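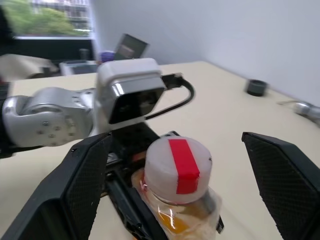

A clear bottle with red tape over its cap.

The case for a common refill standard

The Tadcombe Consumer Forum has, since May, invited comment on whether shops should be required to sell oils, vinegars and cleaning liquids by refill. The forum's draft paper favours a voluntary scheme. It is the view of this column that a voluntary scheme will fail, and that the reason lies in the labelling of containers, a matter to which the draft gives a single paragraph.

A household that refills its own bottles takes on duties which the packer used to carry. It must know what is inside, when it was filled and whether the vessel held something else before. In most kitchens these facts are kept in memory or on a strip of tape. Sigita Krūmiņa, in her reply to the draft, reports that of 3,391 customers who answered her survey, 70 per cent had at some time been unsure of the contents of a container in their own cupboard. That figure deserves more attention than it has received.
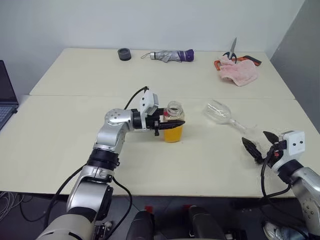
The trade has answered that customers may be trusted to label as they see fit. Drevier already offers refills in 10 of its shops, and Kornik in six, but the two firms use different colours for the same class of product. A customer who moves between them must learn two systems. Žukauskas uses no colours at all and prints a batch number which only its own staff can read.

Shiela Umali has argued in these pages that a legal standard would burden small sellers. The concern is a fair one. A printed label costs little, however, and the forum could supply a common set to any shop with fewer than 10 employees. The greater cost - and one that already falls on the public - is that of good food thrown away for want of a date.

A standard need not be long. It should fix one colour for food and another for everything else, require the date of filling, and forbid the sale of cleaning liquids into vessels made for drink. The forum should put these terms to its members before the final paper is issued.

6 August is the wrong form for our records; replies to this column should quote its date of issue, August 6, 2023.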